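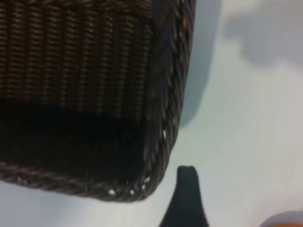
Hi, and welcome to Neslow! I started the shop in my mom's garage with three sewing machines (one of them never worked) and a very optimistic price list. We now have a proper storefront on Murnine Street, right next to Altıntaş bakery, so I eat far too many sesame rings.

We mend clothes, mostly. Zippers, hems, moth holes, the coat you've had since college – bring it in and I'll tell you what it'll cost before I touch it. Last year we fixed 2660 pieces and this year I'm hoping for 3000, which my shoulders have opinions about.

I also teach a beginner darning class in the back room. It runs three evenings every March and fills up fast, so ask early. Thread is included, and most of it comes from Grarkum, our supplier from the start.

Doors open at 10 a.m. Come say hi!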